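News from the Mumley workshop

Since November the robot group has moved from the small bench room to the carpeted room upstairs, where there is more space to stand and to walk. We are building the upper part of our humanoid, which we call Ollach, mostly in the evenings after 7. Shagufta Warraich takes care of the arms and I do the wiring and write these notes.

Both arms are now mounted and the hands are on. The longest work was the left elbow. It made a clicking noise at each bend, and we opened the joint three times before we found a washer which was put in the wrong way round. After this we let the arm bend and stretch 2,133 times during one evening, and the click did not return. I would still like to see 3,057 before I trust it, but Shagufta says I am too careful.

Our next task is the cables. One person stands beside the robot while it is on, and the cable in front is left slack on the carpet, so it does not pull on the arm when the arm reaches forward.
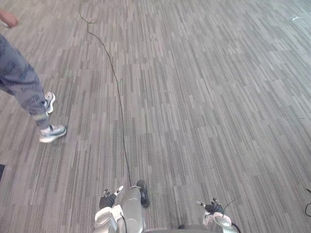

What we still need

We want to bring the cables up to the ceiling. For this we look for a light rail or a strong curtain track, and a few metres of soft cable sleeve. The motor board from Fasik also gets too warm after 19 minutes of work, so a small quiet fan would be very welcome.

If you have such things at home, please leave them on the shelf near the door with the name Ollach on a paper. Members who wish to learn crimping can come at 7 as well. Please bring your own pliers, we have only one good pair.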